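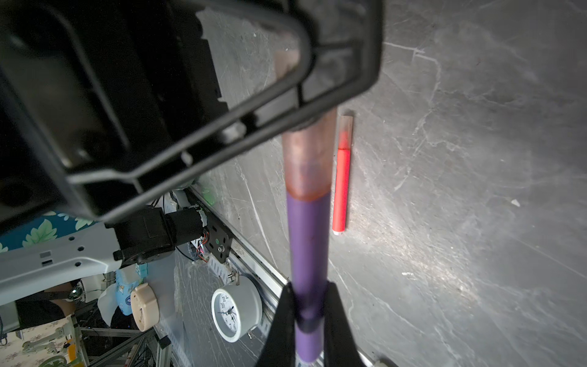
The school shut on account of the boiler, and by nine the next morning Grethe Briem had eleven children, one badminton net and the use of the Dornent Recreation Centre until the seniors' carpet bowls at three. The notice on the door said Emergency Multi-Sport Day, All Abilities Welcome, which had sounded generous when she typed it. She wrote the sign-in sheet herself in purple marker, the kind with the long see-through cap, and left a column for allergies and a column for Anything Else We Should Know. Under the second one a father had put "competitive."

"Which one's yours?" she asked him.

"The one already on the climbing wall," he said, and went to work.

Her assistant for the day was Trevor Heywood, who was sixty-six and had been sent over by the Droladar Curling Club, where they had described him as good with young people. Grethe came to understand that the club had wanted a quiet day. Trevor arrived with a whistle, a second whistle, and a laminated card on which he had worked out the schedule to the minute.

"Dodgeball, ten-oh-five," he read. "Hydration, ten twenty-two. Dodgeball debrief."

"What's a dodgeball debrief?"

"We talk about what we could have dodged."

They began with soccer, because the balls were nearest the door. The Vestergaard twins refused to be on opposite teams and then, put together, refused to pass to each other. A boy named Oskar announced that he was the goalie for both sides and spent the first half jogging between the nets with great seriousness. He let in nine. He seemed to feel that, on average, he'd kept it close.

At hydration Trevor gave a talk about the winter of the Dallska Bonspiel, when he had personally swept a stone for what he claimed was 1092 feet over the course of a weekend. The competitive one, whose name was Maisie, asked whether that was a lot. Trevor said it was for a man with that knee. She asked to see the knee. There was a short intermission while everybody saw the knee.

Lunch was eaten in the bleachers. Trades were made at rates that would have alarmed a bank. One of the twins ended up with four puddings and no sandwich and had to be spoken to, and the other twin ended up with the colour gone from his face, having eaten the evidence.

"Badminton, one-fifteen," said Trevor.

"Let's give it a minute," said Grethe.

They gave it a minute. Then they played a game Maisie made up, which was badminton except that everyone was on the court and you were out if you laughed. It was over in twenty-seven seconds. They played it again. Trevor, who had not been seen to laugh since the centre of his club's rink was repainted the wrong blue, won six rounds straight, and was carried as far as the water fountain, a distance he would later include in his talk.

By quarter to three the carpet bowlers were gathering in the doorway in their white shoes. Grethe phoned the school, where a recorded voice said the boiler part was on its way and thanked parents for their patience.

"Same time tomorrow?" said Trevor. He had his pen out and was already moving the debrief to ten-thirty.

The father came in and asked how she'd done.

"I lost to an old man," said Maisie. "I'm coming back."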